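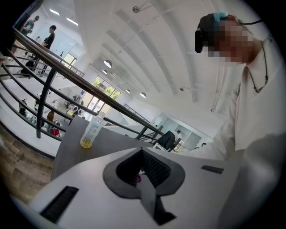 Forward lean, head tilted down. See section 2.

Courses > Flosness Evening School > Bench Skills > Handouts > Week 4

Close Work and the Body: seating, light, eyes, breaks
Kobina Kpodo, July 2022

Notes from the session, typed up fast. Covers what I said plus the stuff I skipped when we ran over. Section 5 is the one you need for the homework.

1. What counts as close work

Anything where your hands and eyes are on the same small spot for a long stretch. Hand sewing, watch repair, engraving, model painting, soldering, book repair, nail work, tying flies. Also peeling potatoes for a crowd, if you do enough of it.

Common thread: the eyes pick the posture. Eyes want the work closer, neck goes down, back follows, shoulders come up to steady the hands. People try to fix the back first. Wrong end. Start with where the work is and how well you can see it, then do the chair.

Order for the whole course, write it inside the cover of your notebook:
work height
light
eyes
seat
tools
breaks

Seat is fourth. Yes, after the argument last week, still fourth.

2. Neck and head

Head is heavy. Balanced over the spine it costs very little. Tip it forward and the muscles at the back of the neck have to hold it, the whole time, no rest. They don't complain right away. You get the ache that evening, or next morning reversing the car.

Small tilt is fine. You can't look at a bench with your chin level. What we want is eyes doing part of the looking down and neck doing the rest. If you're looking straight out of the middle of your glasses at the work, your neck is doing all of it.

Check for yourself: sit as you normally work, freeze, get a partner to look from the side. Ear compared with shoulder. Ear a long way in front = work is too low or too far away, or you can't see it. Partner doesn't say "sit up." Sitting up on command lasts a minute and then you're back where you were.

Leaning in from a standing position is its own case. Lower back takes it as well as the neck. OK for a quick look. For anything longer raise the work or sit down to it. One foot up on a low rail helps some people, didn't do much for me.

3. Work height

Usual advice is elbow height. Good for medium work, typing, folding, packing. Too low for fine work. Fine work goes higher, between elbow and the middle of the chest, WITH the forearms supported. Without support the shoulders hang on to the arms and you've just moved the ache.

Heavy work goes lower than the elbow so you can put weight behind it. Sawing, kneading, pressing leather. If one bench has to do both jobs, set it for the heavy job and put a riser on top for the fine one.

Risers. A solid box, a thick cutting board, a drawer turned upside down. Must not rock. Test by pressing on each corner before you put anything sharp or hot on it. Mine from the Stitau workshop was 13 mm out on one leg and I packed it with card for years, which was stupid, card squashes. Plane the leg or get an adjustable foot.

Slope. A tilted board brings the far edge of the work up to you. Very good for drawing, lettering, flat embroidery. Useless for anything that rolls. Lip along the bottom edge, felt on the lip.

Notes on the bench cutout (jeweler's style, the half-moon): lets you get in close and rests both forearms. If you can't cut your bench, two padded blocks either side of the work do nearly the same job. Elibariki Khaemba's version uses sandbags, sewn from old jeans. They mould to the arm and don't slide. Pattern at the office, ask.

4. Light

Most bad posture at a bench is bad light. People lean in because they can't see.

How much: for the finest work aim for 2000 lux at the work itself, measured where the hands are, not at the lamp. Phone meter apps are rough but OK for comparing before and after. 200 lux is a living room in the evening. You can read a paperback in it. You can't set a stone in it.

Older eyes need more light for the same job. Not a little more, a lot. If two people share a bench and argue about the lamp, the older one probably isn't being fussy.

Direction. Right-handed, lamp from the left. Left-handed, lamp from the right. Otherwise your hand throws its shadow right where you're cutting. Two weaker lamps, one each side, beat one strong one for anything with depth to it. For flat work where you want to see texture (darning, veneer, paper repair) do the opposite: one lamp, low, raking across.

Glare. Shiny metal and white enamel bounce the lamp into your face, and you twist your head to get out of its way. Move the lamp, not your head. Tracing paper over the shade works as a test on an LED lamp only, keep it clear of anything that gets hot.

Color. 3000 K is warm, pleasant, hides the difference between navy and black thread. Go cooler for matching colors, then check again by a window. Don't mix a warm lamp and a cool lamp on the same work, you'll chase a color that isnt there.

The room. Don't sit in a bright pool with darkness all round it. Eyes have to readjust every time you look up. Keep some general light on.

5. Eyes and glasses (HOMEWORK IS HERE)

Everyone has a working distance. Find yours.

Put the work where your hands are comfortable. Get someone to measure from the bridge of your nose to the work. Do it again after half an hour. If the second number is a lot shorter you've been creeping in. Creeping in means light, glasses or tiredness, check in that order.

Bring the two measurements next week, plus a sketch of your bench from the side. Stick figures fine.

Varifocals. The reading part is at the bottom of the lens. For a screen or a raised bench you end up with chin UP to get it in line, which is as bad as chin down. If that's you, tell the optician your actual working distance and ask about a single-vision pair just for the bench. Take the number with you. "Reading glasses" means book distance unless you say otherwise.

Magnifiers. Each has a fixed distance where it's sharp. More power = shorter distance = more leaning. So use the weakest one that does the job. Most people buy too strong. Headband type moves with you, arm-mounted type stays put and makes you stay put. The Sireck headband we passed round has swap-in lenses, start with the weakest and work up.

Blinking. You blink less when concentrating. Eyes dry out, feel gritty, you rub them with whatever is on your fingers. Don't.

6. Seat (finally)

Feet flat, or on something flat. If the bench is high the seat goes up, and then the feet need a rest. Dangling feet pull you forward off the chair.

Seat pan a touch lower at the front for fine work. Opens the hip, back stays long without trying. Wedge cushion does it for very little money.

Backrest only helps if you're touching it. Most of us at a bench aren't. Pull the chair in. Then pull it in again.

Arms on the chair often hit the bench and keep you out. Take them off if you can.

Stools: fine for short jobs and for people who get up a lot. Saddle type takes a fortnight to get used to. Don't judge on day one, but don't suffer past the fortnight either.

7. Hands and tools

Grip only as hard as the job needs. Try this: hold your tool as usual, then loosen until it nearly drops, then back one notch. Almost everybody was gripping harder than that.

Thin handles make you pinch. Build them up, tape, cork, pencil grips, a wrap of bicycle tape. Blunt tools make you push. Sharpen.

Wrist straight-ish. If the wrist has to bend to reach the work, turn the work. This is what a vise is for.

Numbness, tingling, waking at night with a dead hand: see a doctor, don't wait for week 9. I'm a bench teacher, not a clinician.

8. Breaks

Short and often beats long and rare. Get up before it hurts. Set a timer across the room so you have to walk to it.

During the break: look at something far off. Let the arms hang. Roll the shoulders back, slow. Don't pick up your phone, it's the same posture with a smaller bench.

Change the job if you can't stop. Do your sweeping, sorting, threading needles standing at the counter.

Deadlines ruin all of this, I know. Plan the fiddly part for early in the day and leave the dull stuff for after.

9. Left over from questions

Standing desks for sewing? Fine for cutting out. Poor for the machine, the pedal leg gets all the work.
Neck braces, posture straps? Can't recommend. Take them off and you're back where you began.
Working on your lap? Everyone does it. Cushion under the work, cushion behind you, forearms down.
Heat pad or cold pack? Whichever you like better. Neither fixes the lamp.

Next week: tool storage and reach. Bring a tape measure and the homework. Room has moved, look at the door list.

Comments

benchmouse: Moved my lamp to the other side after reading section 4. Eleven years of working in my own shadow. Thanks for typing these up.

R. in the Monday... sorry, the early group: is the sandbag pattern with or without seam allowance? Mine came out tiny.

E. Khaemba: Without. Add your own. And double stitch the end or you'll have sand in everything.

tallow: You say fine work goes higher but my engraving teacher had us quite low with a sandbag in the lap. Is that just tradition?

K. Kpodo: Partly. Low works if you need weight behind the graver. Measure your distance both ways and see which one creeps.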